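## 4. Setting Up the Clusar Countertop Dehydrator

Read this section before first use. Section 3 covers unpacking and the parts list. If a tray or the drip sheet is missing, contact Beltby parts service before you go on.

### 4.1 Choosing a location

1. Place the dehydrator on a flat, hard surface that can take its full weight with all trays loaded.
2. Leave a hand's width of open space behind the rear fan grille.
3. Keep the cord away from the sink and from the edge of the counter.
4. Plug the unit directly into a grounded wall outlet.

**Caution:** Do not use an extension cord or a power strip. Do not run the dehydrator inside a cabinet or under a low shelf, even with the door open.

The unit makes a steady fan noise for the whole cycle. Most cycles run overnight, so a pantry or utility room may suit you better than the kitchen.

### 4.2 First run without food

1. Wash the trays and the drip sheet in warm water with dish soap. Dry them fully.
2. Slide the drip sheet into the bottom slot, lip facing forward.
3. Insert the trays with the stop tabs toward the back. A tray put in backward will not let the door close.
4. Close the door and press **Power**.
5. Set the temperature to its highest setting and the timer to 2 hours.
6. Open a window and let the cycle finish.

A slight smell during this run is normal. If the smell is still there after a second empty run, stop using the unit and see Section 9.

**Note:** The display shows E2 if the door is not latched. Push the upper corner of the door until it clicks – the lower corner has no latch.

### 4.3 Preparing fruit

Use ripe, firm fruit. Overripe fruit sticks to the trays and dries unevenly.

1. Wash and dry all fruit, including fruit you plan to peel.
2. Core apples and pears. Peeling is optional.
3. Slice to an even thickness. The Memari slicing guide supplied with the unit has a thin slot and a thick slot; use the thin one for your first batch.
4. Soak apple, pear and banana slices briefly in water with a little lemon juice to slow browning.
5. Drain and pat dry.
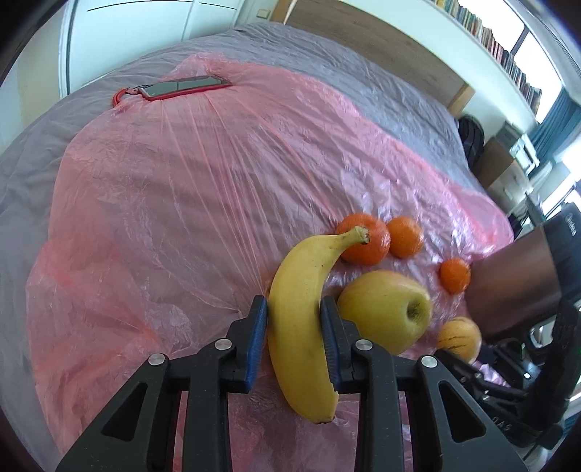 Slice thickness affects drying time more than any other setting, and mixed thicknesses are the usual cause of a batch that is leathery at one end of the tray and brittle at the other. Ripeness comes next. A yellow banana with small brown speckles on the peel dries sweeter than a green one and can still be sliced cleanly. Trim away any soft spots. Citrus takes longer, so give orange slices a tray of their own and check them last.

### 4.4 Loading and starting

1. Lay the slices in one layer. They may touch but must not overlap.
2. Load the top tray first and work down, so drips do not land on trays already filled.
3. Set the temperature and time from the chart on the inside of the back cover.
4. Press **Start**. The fan comes on before the heater.
5. Halfway through, swap the top and bottom trays.

**Caution:** The door glass and tray edges get hot. Use oven mitts when moving trays during a cycle.

### 4.5 Testing and storing

1. Take one slice from the middle of each tray and let it cool completely.
2. Tear it in half and squeeze. If beads of moisture show along the tear, return the tray and add time.
3. Let finished fruit cool before packing it in jars. Fill the jars loosely.
4. Shake the jars once a day for a week. If droplets form on the glass, dry the fruit again. Throw out any fruit with mold.

**Note:** Keep jars in a dark cupboard. Label each one with the fruit, the date and the tray setting used.

For cleaning after each batch, go to Section 5.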